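Ticket: black marks and a sticking runner on the wall track, back room
Opened by: Remedios Arroyo
Date: Jul 12, 2019
Product: Wirar wall track, the dark one with the rungs
Status: open, waiting on parts

Hello again, me with the track. I did ring first but the line kept dropping, so I'm putting it all down in writing and you can pass it to whoever knows about these.

We had the Wirar track put in last October when the back room was done up (new plaster, everything painted white, ceiling and all, lovely job). It's the narrow dark strip that runs down the left side from the ceiling, and you clip the shelf brackets into the ladder bit. For months it was fine. Then the top bracket started refusing to click in, and now there's a gap between the strip and the wall near the top that I can get a fingernail behind. Also there are black marks on the paint next to it, and they come back a day or two after I wipe them off!

What I've tried so far, in the order I tried it:

Wiped the track down with warm water and washing-up liquid, dried it with a tea towel. Made no difference to the clicking. The marks came off the wall but so did a bit of the shine, so I stopped scrubbing.

Swapped the top bracket with the bottom one. The bottom bracket won't click at the top either, and the top one goes in perfectly happily lower down. So I'm fairly sure it's the track and the brackets are all right.

Took everything off the shelves in case it was the weight. Your leaflet says 40 kilos for the full length and I was nowhere near that, it was mostly paper and a couple of tins of screws. Left it bare overnight. Gap still there in the morning.

Tightened the top screw. It turns and turns and never bites, which I'm guessing is the whole problem, but I'd like someone to tell me so before I start drilling into a wall that cost me 400 quid to have skimmed. 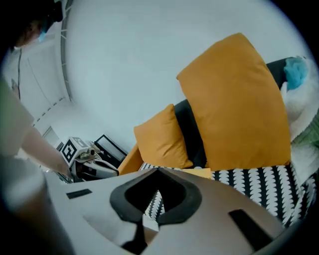
I also had a go with one of those Ronuvach plugs, the grey ones that are meant to grip in anything. It went in about as easily as a spoon into custard and came straight back out again, bringing a small heap of white dust with it. So now I've got a bigger hole than I started with, sorry. I've pushed it back in for the moment and the strip is sitting where it was.

One more thing that may or may not matter. There's a thin dark cable hanging on the side wall, a bit further left, and I don't know which way it goes once it's inside. My neighbour says cables always run straight up or straight down but I'd rather not find out with a drill bit. Does your fitter bring one of those detectors or do I need to borrow one?

Reply from Cordero Fittings support

Thanks Remedios, very thorough. A screw that spins means the plug has lost its hold, and yes, that would let the top of the track come forward and stop the bracket seating. Please don't fill the hole yet. Could you tell us if the wall is plasterboard or solid behind the skim? Knock on it next to the track and then a hand's width away. The black marks are likely the end cap rubbing, we'll send new caps. Our fitters do carry a detector.

Update from me

Knocked. Hollow at the top, a lot less hollow from halfway down, and my knuckles have had enough. The builder's paperwork says Prastar board over the old wall but only for the upper section, which I'd completely forgotten. That must be why the lower screws are still solid as anything.

Caps arrived, 2 in the packet, thank you. I've fitted the top one and wiped the marks off again, so I'll see if they come back. Still no longer fixings though, those weren't in the envelope. Can you check whether they went out separately?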